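家庭用の血圧計、上腕式か手首式か
2021年3月7日(日)

1 :mikan_nuki
健診で上が高めと言われて血圧計さがしてます。候補はJastosaの上腕式と、Farkdenの手首式。手首のほうが楽そうだけど、精度どうなんでしょう。予算はそんなにない。朝晩はかれと言われた。

2 :ドラム缶
上腕一択。手首は腕の高さで数字がころころ変わる。終わり

3 :yamori77
>>2
そこまで言い切らなくても。うちはFarkdenの手首式を10月から使ってるけど、病院の値とそんなにズレない。心臓の高さに合わせるのだけ守れば。
冬場、厚着のまま測れるのはほんと助かる

4 :mikan_nuki
なるほど。朝は洗面所で顔あらって、コップとか片付けて、それから測るつもりです。起きてすぐじゃないとダメ?
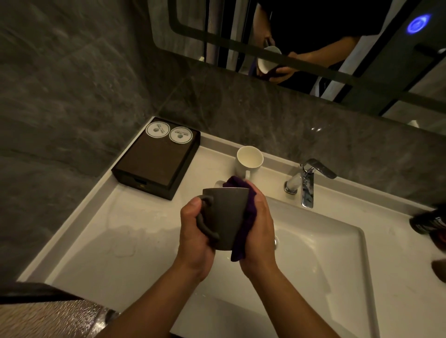 5 :tetsubin
起きて1時間以内、トイレのあと、朝ごはんと薬の前。これだけ守ればいいよ。ただ動いた直後はだめ。座って1、2分じっとしてから。背もたれある椅子で、足は組まない

6 :ドラム缶
>>3
合わせるのだけ守れば、って、それが毎朝できないから上腕にしろと言ってる。寝ぼけてるんだぞ

7 :yamori77
>>6
上腕だってカフの巻き方ゆるいと変な値でるでしょ。どっちも同じこと。続かないほうが問題だと思う

8 :zaru_soba
横からすみません。Jastosaの上腕式もってます。カフが硬くて片手で巻きにくいです。慣れるまで3日かかりました。メモリーは211回ぶん。二人で使うとすぐ埋まるので、そこだけ注意。
あとカフのサイズ、腕まわり42センチ超えると別売りの大きいやつになります

9 :mikan_nuki
>>8
ありがとうございます!メモリーは一人だから足りそう。腕まわりも大丈夫。
アプリ連携ってみんな使ってますか。Tarnoってアプリが対応してるみたいだけど

10 :zaru_soba
Tarno、最初は使ってたけど同期がよく切れるのでやめました。今は紙の手帳。先生も紙のほうが見やすいって

11 :tetsubin
自分はTarno普通に使えてる。スマホの機種によるのかも。切れたらアプリ入れ直しで直った。
グラフを印刷して持ってけば先生もちゃんと見てくれるよ

12 :ドラム缶
紙でいい。電池もへるし

13 :mikan_nuki
とりあえず上腕に傾いてきました。朝の流れ、顔あらう→片付け→座る→測る、で行きます。夜は寝る前でいいのかな。お風呂のあとすぐは低く出るって聞いたけど、うちは風呂が遅いのでどうしたものか
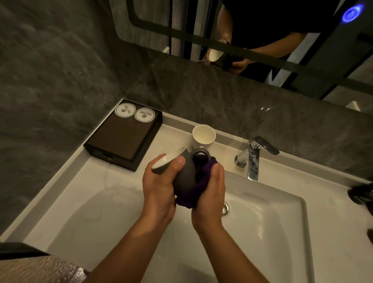 それと測るのは1回でいいのか2回なのか。説明書のPDF見たら2回測って平均、みたいに書いてあって、でも健診の紙には1回としか書いてない。あと右腕か左腕かも

14 :tetsubin
2回測って両方メモ。腕は毎回おなじ側なら基本いい。左右でだいぶ違うようなら先生に相談して。風呂のあとすぐは避けて、入る前に測るか、あがってしばらく置いてから。時間帯そろえるのが大事

15 :yamori77
低いほうだけ書くのはナシね。自分やってて怒られた

16 :kusamochi
誰も出してないけどZuccaroの上腕式はどう?腕を通すだけの筒型のやつ。場所とるけど巻かなくていい。ドラッグストアの型番3005ってのが型落ちで安くなってた

17 :ドラム缶
>>16
置きっぱなしにできる机があるならあり。うちは無いから却下した

18 :mikan_nuki
>>16
筒型は考えてなかった。机はある。
明日みてきまs

19 :zaru_soba
店に見本あったら腕いれさせてもらうといいですよ。肘の当たる位置がけっこう合う合わないある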